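Subject: Re: [lab-equipment] Second two-arm cell, what to put in the budget

Replying to the list, as two other groups asked me the same thing off-list. We have been using the Wemwood site for card handling work, and the pictures show the kind of job I would budget around.

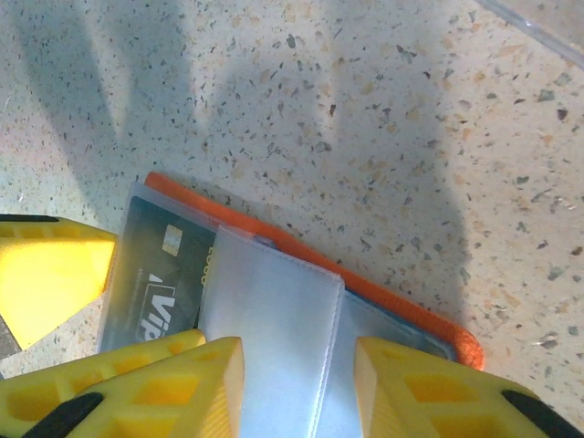
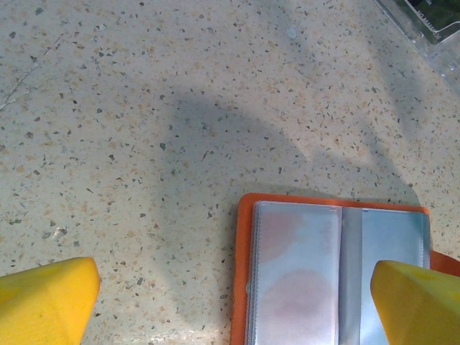
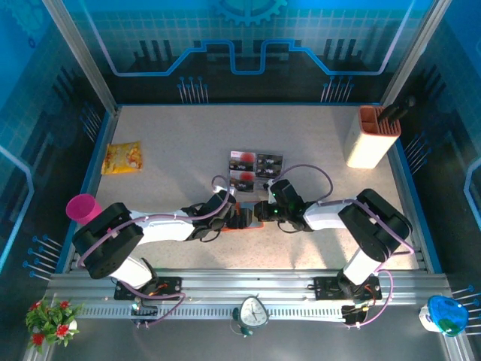

Card holder work at Wemwood. First two from a wrist camera, third from the fixed camera.

On October 4:12 pm, the Traltthorpe group wrote:
> We have money for one more cell and need to send in a list this
> month. Is it better to buy the second pair of arms now, or spend
> on fingers and cameras for the pair we have? Also, what did you
> allow for spares? Our last request had nothing for spares and we
> paid for it in June.

I would do the fingers and cameras first. Thin plastic sleeves are hard on a gripper, and a second cell with the same fingers will give you the same trouble twice.

What we put in our own request:

Fingertip sets: 18
Rubber grip pads: 60
Wrist cameras: one per arm plus one spare
Fixed camera: one per cell, with its own mount
Cable and connectors: 300 dollars
Card holders and sleeves, assorted: 200 dollars

The pads are a guess. Maeng quotes a better price on them but wants the whole order at once, and delivery was slow last time. Mavgate will split an order and bill by the month, so we went there for the cameras.

Put the rail and mounting plates on a separate line from the arms. Our purchasing office treats them as furniture and it goes through faster.

If you do get the second cell, check the power in the room before you sign. We had to add a circuit and it was not in the request.

I can send the spreadsheet if you want it. The prices in it are from last spring.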